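Speaker notes: Getting a small town to fix its own clothes
Apr 10, 2020 | by Brisa Meléndez

Hi all, thanks for dialing in. Mute if you can. Leopoldo is on the chat, send questions to him, I'll stop twice.

Start with the coat story. Short version!! Zipper broke, shop in Dahlgren wanted more than the coat cost me. Put it in a closet for 2 years. Ask who has a coat like that. Wait for hands (or the little hand button).

Then the point: most clothes get tossed over one small thing. Button, hem, zipper pull, hole under the arm. Ten-minute jobs if you know how. We mostly don't know how. My grandmother did, my mother sort of did, I had to look it up.

How the Dahlgren mending nights began. Library back room, 3 sewing machines, one of them mine. First night was me, Leopoldo and a woman who wanted her curtains shortened. Did the curtains. She came back in March with her sister and a bag of jeans.

What we fixed, go fast here:
- jeans, mostly knees and inner thigh
- kids' school pants
- one tent. Took all night, don't say yes to tents

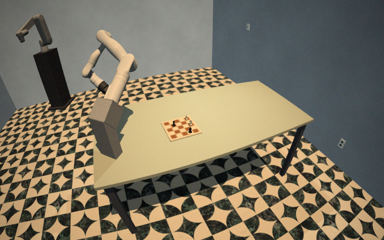
Money. People always ask so do it now. We spent 798 dollars in the first year. 400 of that was a used serger, which I would not buy again, it sat there. Thread and needles were the rest, plus coffee. The library gave us the room. Wevine Fabrics let us have their remnant bin, say thank you to them by name.

Pause for questions. Leopoldo reads them out.

Teaching vs doing. Big one. If you sew it for them they go home happy and you get a longer line next time. We now ask people to sit down and hold the needle themself. Some leave. Fine. The ones who stay can do a button by the end of the night, and one guy now does all the hems on his street.

Tell the Skakovon part: they tried the drop-off way, bags piled up, they quit by summer. No blame, we nearly did the same thing.

What I'd do over: better lamps. Label the bobins. Start earlier, people with kids can't do 8 pm.

We're closed for now obviously. Leopoldo is mailing out patch kits, needle, thread, two squares of denim. Give the address slowly, say it again.

Second round of questions. If time, show the darned sock. Hold it close to the camera.

Contact: Brisa Meléndez, Dahlgren Mending Nights | © 2020 | Back to top

Recent talks
Sewing on a button that stays on
Beltent repair day: what we learned about waterproof seams
Leopoldo Arriaga on old machines and where to oil them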